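Signs You Can Read From the Back Row
Student project report, Room Layout and Lettering
Ilgın Polat and Cengiz Karakaya

What we wanted to find out

Our classroom whiteboard gets used all day long, and people at the back keep asking what it says. We wanted to know how much of that is handwriting, how much is pen width and how much is plain old glare. It sounds like a small question, but we got really into it!

What we used

We compared two marker types from the supply closet, Minitz (thin) and Jara (wide), both black. Plendholm lent us a light meter for the whole term, and we are very grateful. Our budget was 700 lira and we spent 139 of it, all on markers and tape.

How we did it

One of us wrote a single digit on the board while the other sat in the last row, facing away. Then the reader turned around and had 5 seconds to name it. We did this on Monday mornings with the blinds shut — sunlight made our first set useless and we had to throw it out.

Results

The wide marker won, but by less than we expected. Glare mattered much more. A digit that was easy to read on the plain part of the board got hard as soon as a light reflection sat across it. The 4 was our favorite digit to test. Drawn open at the top it was read correctly almost every time, and when Cengiz closed the top into a point it kept getting mistaken for a 9.

We also looked at the board itself as a piece of furniture (Ilgın's idea, and a good one). The metal ledge along the bottom collects dust, and what collects there gets onto sleeves and then back onto the writing surface.
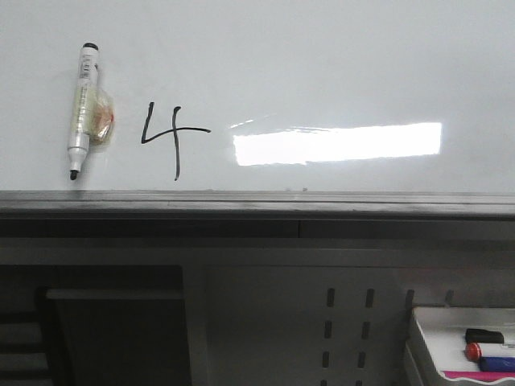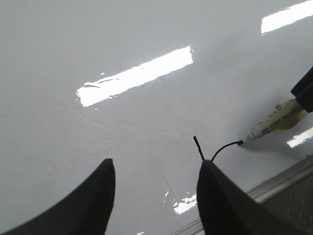
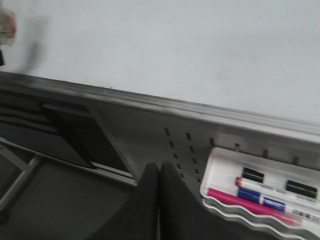

What we would do next

We would love to try the same test with whole words and a matte board. Nurkitz has one in the other building, and we already asked if we can borrow the room in December. We would also like more readers, including a few who wear glasses.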